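Keeping House on a Small Budget
Handout 4: Clearing and wiping a surface
Tutor: Femi Yusuf

14 shares
3 comments

Last session we did the sink, and most of you survived it. This one covers flat surfaces: desks, worktops, bedside tables and the top of anything low enough to put a mug on. A flat surface in a shared house has a natural state, and its natural state is post.

Before you fetch a cloth, take things off. I mean all the way off, on to a chair or the bed. Sliding everything to the left, wiping the right, then sliding it all back again is known in this class as the Susville method, after the hall of residence where I learned it. It leaves a stripe down the middle that you could use for map reading.

Sort as you lift:
- things that live here
- things that live in another room
- rubbish
- things belonging to a housemate (put them outside the door and say nothing)

Drinks bottles are the usual squatters. They get put down at the edge, where an elbow will find them, and then they stay for the whole of February. Take yours to the kitchen, unscrew the cap and wash that as well. If there's a loop on the cap, go round it with an old toothbrush. 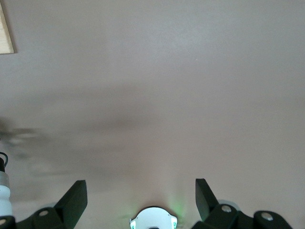
Now the wiping. Use a damp cloth, well wrung out, and work from the far side towards you in overlapping strips. Pale, plain finishes are the hardest to judge, as a shadow looks like a stain and a stain looks like a shadow. Crouch until your eye is level with the top and look across it towards the window. Greasy patches show up at once, along with everything you told your landlord wasn't there.

Go carefully where wood meets the surface. Crumbs collect along the join, and a wet cloth turns them to paste. Brush first -- a dry pastry brush does nicely -- and then wipe. Bello Ezeani wants it noted that the pastry brush should not go back in the drawer afterwards.

Dry with a second cloth. Leave it 10 minutes before anything goes back.

For next time: clear one surface at home, keep it clear overnight and write down what had landed on it by breakfast. The class record stands at 30 items, one of them a trombone mouthpiece. Bring two cloths, both clean, and a jar with a lid.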